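Stidura Operators Forum > Incident Reports > Basket struck during placement, Cell 2

hkobori
Staff
I am submitting the following on behalf of the Quansah site. On Thursday the arm in Cell 2 stopped with fault 1067 while placing bread rolls in a basket. The basket had been pushed out of position before the stop. No person was inside the guard. The cell remains locked out.

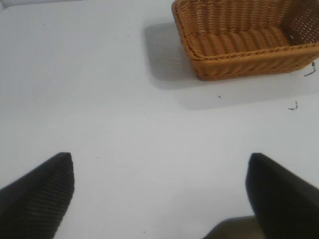 Basket and open fingers, wrist view.

The force limit was set to 700 in the controller. I request comments on whether that value is suitable for woven containers.

trolero_maint
Member
In our opinion the limit is not the cause. Fault 1067 at our site has always followed a cable that caught during descent. Please review the slack in the wrist cable before any setting is changed.

clomeo_safety
Moderator
I respectfully disagree. A cable may explain the fault code, but it does not explain why the arm kept moving after contact. The force limit should be treated as the main finding until it is ruled out. The release position also requires review, with the roll held over the back rim as follows.

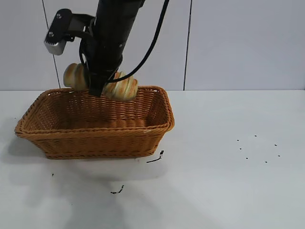
Reply 5

hkobori
Staff
Both points are noted. The cable was inspected this morning and shows no damage, although I accept that this does not exclude a catch. The release point had been taught with a different basket, and the change was not entered in the log. That omission is ours.

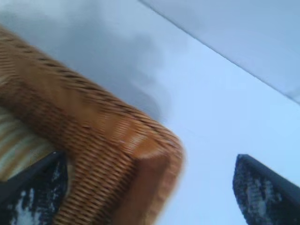 The point will be taught again at reduced speed, with the force limit lowered first. The lockout will stay in place until the shift lead has signed the check sheet.

trolero_maint
Member
I maintain that the cable should be secured before the restart. Kindly post the controller log when it is available.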